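**From:** Tsehay Abera
**To:** Lemma woodworking list
**Date:** Monday, March 30, 2020
**Subject:** Re: marks on a pale tabletop, sand or leave?

Hello everybody, and thank you for all the kind notes about my elbow, which is much better.

Bereket wrote:

> Before you do anything to that table, tell us what the marks look like and
> what finish is on it. I would hate for you to go at it with 80 grit and
> find out later that a damp cloth would have done the job. My sister's
> table in Atville lost its whole top coat that way.

Well, Bereket, you are right to slow me down, and I'll try to answer properly. The finish I can't swear to. I bought the table secondhand last July and the man only said it had been "oiled, or something like it." It does have a soft sheen when the light comes across it, so maybe there is a little wax in there too. The color is very pale, like maple, with long streaks that curve across the top and get quite wavy toward the middle. I love that part (my tea goes cold while I look at it!) and I would be sorry to do anything that dulls it.

As for the marks, there are two that bother me. One is a thin dark line going across the grain, and I go back and forth over whether it is a scratch or pencil. The other is a short slanted dash not far from it, much the same color. Neither one is big, but once you've seen them you can't stop seeing them. 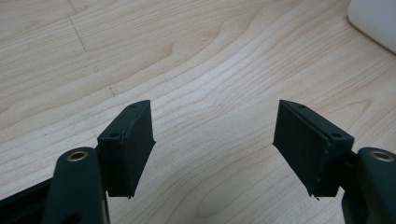 Berhanu Moges called me on Saturday and told me to try a soft white eraser first, very lightly, going with the grain, and then to run a fingernail across the line. If the nail catches, he said, it's a groove and no eraser will help, so put the eraser away and think about wax. He also said he would never start coarser than 1000 on a top like this, and then go to 2000, and only if the eraser and a wipe with mild soap have both failed.

So my plan is the eraser, then the soap, then a good long think. I have a sheet each of 1000, 2000 and 3000 in the drawer, left over from the stool, and half a tin of Urneretti wax that I never got along with on darker wood. Has anyone used it on something this pale? I'm worried it will go yellow and I'll have one warm patch in the middle of a blond table.

Wálter, do you still have the clear Skumix you used on your shelves? I'd gladly trade you a jar of apricot jam for a spoonful.

Warmly,
Tsehay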